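Setting Out the Table Before a Marker Run

Before you wake the arms, take a slow minute with the table – it saves so much bother later. Spread the markers so none of them touch, and vary the angles a little.
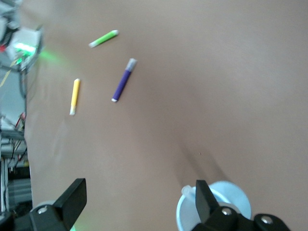

Keep cables clear of the joints too, and write down your layout colour by colour in the Trolness log. We ask for 3 clean starts before anyone begins a full set, and yes, that includes old hands! 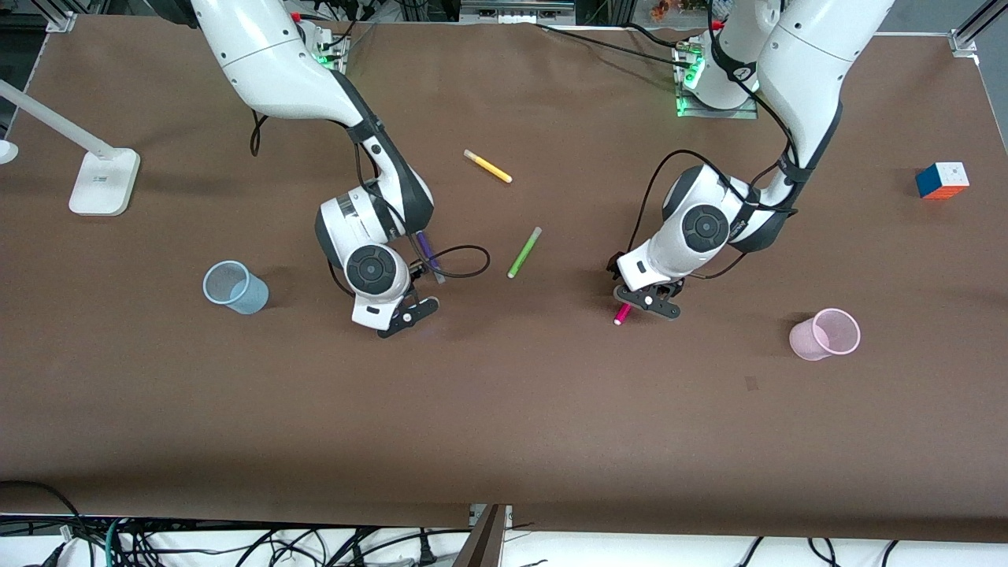
Both arms over the table, with a marker in the left gripper.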